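食品抓取工位的操作规程,大家是怎么写的?

楼主 蓝桌布
发表于 21/04/2024

我们这边是 Osville 的一个小组,做桌面机械臂抓取烘焙类物品,任务很简单:面包从桌上夹起来,放进篮子。最近要把内部规程重写一遍,旧的那份只有两页,很多东西靠口头传,新人来了每个人做法都不一样。

草稿里目前有这么几条:

1. 每次开始前目标物和容器都回到起始区,起始区用底图核对,不在桌面上贴标记。
2. 夹爪闭合力上限单独设一档,面包类不和硬物共用参数。
3. 腕部相机支架的螺丝每班检查一次。
4. 线缆必须留余量,但不能垂到夹爪工作范围里。
5. 失败的回合也要保存,标失败原因,不许删。
6. 人手进入桌面之前先按暂停,看到状态变了再伸手。

第 2 条和第 5 条组里吵得最厉害,想听听别人怎么定的。另外起始区到底要多严格,我自己也没想清楚。

2楼 kash_arm

我在 Kashindye 那个项目上做过一段时间,说说我们的写法。

第 6 条建议放到第一条。规程里跟人有关的永远写在最前面,跟数据有关的往后排。新人看文件只认真看前半页,这个不用争。

第 2 条我们最后没有写力的数值,写的是“以夹持后物体无永久压痕为准”。数值放在附表里,换一批物体改一次附表,正文不动。

3楼 老钳工

不同意楼上。“无永久压痕”没法执行。谁来判断?面包放一天和放三天硬度都不一样,早上合格下午就不合格了。规程里写的东西必须能量,不能量的就不要写。

我们的做法是限开度,不限力。夹爪闭到某个开度就停,开度按物体最窄处算。这个数控制器里直接能读,事后也能查。

4楼 kash_arm

限开度的前提是物体尺寸一致。手工做的面包粗细差得多,你按最窄的算,夹粗的就压扁了,按粗的算,夹细的就掉。麻花形的更麻烦,夹在鼓起来的地方和夹在拧进去的地方,宽度不是一回事。

5楼 老钳工

那就规定夹持位置。长条形物体夹中段,夹爪方向和长轴垂直。位置定了,宽度的变化就小了。

6楼 蓝桌布(楼主)

夹持位置这个我们也讨论过。现在的情况是这样:桌上只留两样东西,左边一个空的藤编篮,右边一个麻花面包,中间留一段空桌面,臂从右上方下去夹。桌面是白的,背景墙浅灰,什么都不挂。

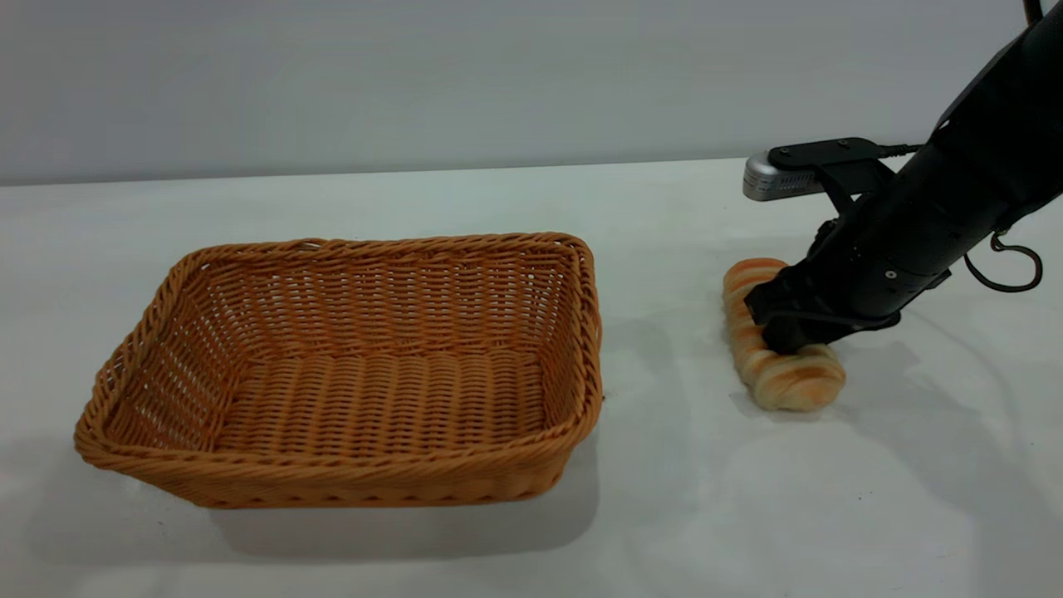 夹的位置基本都在中段,偏上一点也有,两头要露出来。操作员的习惯差别主要在下探的深度,有人喜欢压得低,有人只夹上半截。我想把深度也写进规程,但是组里有人说写太细了,操作员会盯着深度,动作变得很僵。

7楼 半格误差

深度我觉得要写,但写成范围,不写成一个点。比如指尖离桌面不得小于 2 毫米,上限由操作员自己定。下限是为了不刮桌子和不顶坏夹爪,这是硬的。上限是手法问题,规程管不着。

如果这些数据是拿去训练的,手法有变化还是好事。所有人都夹得一模一样,模型换个面包就不会了。

8楼 老钳工

“手法有变化是好事”这句话我听过很多遍,最后都变成了不写规程的借口。有变化可以,变化要是设计出来的。你在规程里写清楚:位置分几档,朝向分几档,每档做多少回合。这叫变化。每个人随便来,那叫乱。

9楼 半格误差

我没说不写。我说的是下限写死,上限放开。你说的分档我赞成,用在起始区上正合适。

10楼 青石板

起始区的问题我来补充一下。我们在 Cladstead 那边用过两版规程,第一版要求每次都摆回同一个点,误差很小。做下来有两个问题:一是摆位花的时间比抓取本身还长,二是做出来的数据太整齐,篮子稍微转一点角度就放不进去。

第二版改成这样:

篮子可以转,但长边大致保持横向,整个篮子要在相机视野里。
面包可以任意朝向,和篮子之间必须留出空隙,夹爪张开下去时不能碰到篮沿。
面包不许压在篮子的影子里,这条是后来加的,影子对分割影响比较大。
每做 30 回合换一次朝向,由记录表提示,不靠操作员记。

摆位不再量,只看底图,误差写的是“目视可接受”。老钳工大概又要说这个没法执行。

11楼 老钳工

是没法执行。不过起始区这件事我可以让一步,摆位本来就要有分布,目视就目视。夹爪的事不能让。

12楼 夜班记录员

我只说第 5 条。失败的回合一定要留,而且规程里要写明谁有权删,答案最好是操作员没有这个权限。我们以前允许操作员当场删掉“明显没用”的回合,结果每个人对“没用”的理解不同,有人把慢的也删了。后来想统计成功率,根本算不出来。

失败原因不要让人自由填写,给固定的选项。我们用的是:没夹住、中途掉落、碰到容器、放到容器外、物体损坏、设备报错、其他。选“其他”必须写一句话。选项再多操作员就不看了,直接点第一个。

13楼 kash_arm

同意固定选项。补一个:物体损坏要单独计,损坏之后这个物体必须换掉,不能接着用。压过的面包再夹,力和形变都不对了,后面的回合等于白做。换下来的东西也不能吃,这一条要写进规程,不要觉得大家都知道。

14楼 蓝桌布(楼主)

不能吃这条确实没写,加上。

问一下换物体的频率。真面包我们打算每班换,仿真的食品模型是不是可以一直用?

15楼 青石板

模型也要检查。泡沫一类的表面会被夹爪磨出印子,时间长了夹爪总往同一个印子里滑,成功率看着很高,换个新的就掉下来。我们规定模型每 14 天翻一次面或者换一个,记在物品台账上。真的和仿真的不要混在同一批里,标签上要能分出来。

16楼 线缆走右边

前面没人说第 3 条和第 4 条,我说一下。

“线缆必须留余量”这句话太松。余量留在哪里要写。腕部那一段的线,垂下来的圈不能低于夹爪根部,手臂伸到最远和收到最近各走一遍,两个位置都不刮不绷才算合格。走线检查应该写成动作,让人照着做一遍,不能写成状态,写成状态大家都打勾。

相机支架也一样。光查螺丝不够,支架被碰过之后螺丝没松,角度也可能偏。我们的做法是每班开始前拍一张空桌面,和底图叠一下,墙和桌面的交界线对得上就过,对不上就重新标定。一分钟的事。

17楼 半格误差

交界线只能看出俯仰和倾斜,而且那是固定机位的办法。腕部相机要把臂回到固定姿态再拍,不然没有可比性。你们是哪种?

18楼 线缆走右边

两种都有。腕部的是先回零位再拍,忘写了。空桌面一张,腕部零位一张,两张都过才开始。

19楼 老钳工

这条好,能量,能查。建议楼主照抄。

20楼 小步快走

泼点冷水。我们在 Kenanham 写过一份很全的规程,最后有 11 页,没有人看。操作员桌上放的还是自己手写的一张纸。后来干脆反过来,把手写的那几张纸收上来,重复的留下,矛盾的开会定,整理完正反一张纸,过塑挂在工位旁边,反而执行下去了。

理由和背景另外放一份文件,工位上那份只写动作。讨论里说的力、开度、深度,操作员不需要知道为什么,软件里直接限死就行。能在软件里限的就不要写在纸上。

21楼 老钳工

软件限死我同意,纸上还是要写。软件更新一次参数丢了,纸上没有,谁都不知道原来是多少。我见过。

22楼 小步快走

那就写在附表里,跟版本号一起存。工位那张纸不写。

23楼 kash_arm

又回到附表了,我在 2 楼就说过。

24楼 蓝桌布(楼主)

汇总一下,准备这样改:

工位上一张纸,只写动作。第一条是暂停后再伸手。
班前检查:空桌面和腕部零位各拍一张对底图,手臂伸到最远和收到最近各走一遍看线缆,支架螺丝查一次。
夹持:长条形物体夹中段,方向垂直长轴,指尖离桌面下限在软件里限死。闭合参数放附表,跟软件版本一起存。
摆位:按青石板的第二版,朝向由记录表提示更换。
记录:失败回合一律保留,操作员无删除权限,原因用固定选项。
物品:损坏即换,用过的不能吃,真品和模型分批。

闭合到底限力还是限开度还没有结论。我们打算先两个都设,哪个先到就停哪个,跑一段再看。

25楼 老钳工

两个都设可以。记录里要写是哪个先触发的,不然跑完了也看不出来。

26楼 半格误差

还要看停下来之后能不能提得起来。软的东西力先到,停得早,一提就滑。这种情况在选项里算“没夹住”还是算“中途掉落”,要提前定好。

27楼 夜班记录员

我们的分法是离开桌面之前算没夹住,离开桌面之后算中途掉落。只提起来一头、另一头还在桌上的,算没夹住。

28楼 蓝桌布(楼主)

收到,就按这个写。新版先在一个工位上试,3 月那批旧数据按旧规程标注,不回头改。

最后更新:本帖由楼主编辑过,修正了草稿第 4 条的错字

相关及近期主题
腕部相机标定之后多久需要复查
协作工位的暂停按钮装在左边还是右边
仿真食品模型的表面磨损怎么登记
操作员交接班记录表的几种格式
软体物体抓取失败的分类讨论

联系版主 | 版规 | 版权归发帖人所有,转载请注明出处 | 返回顶部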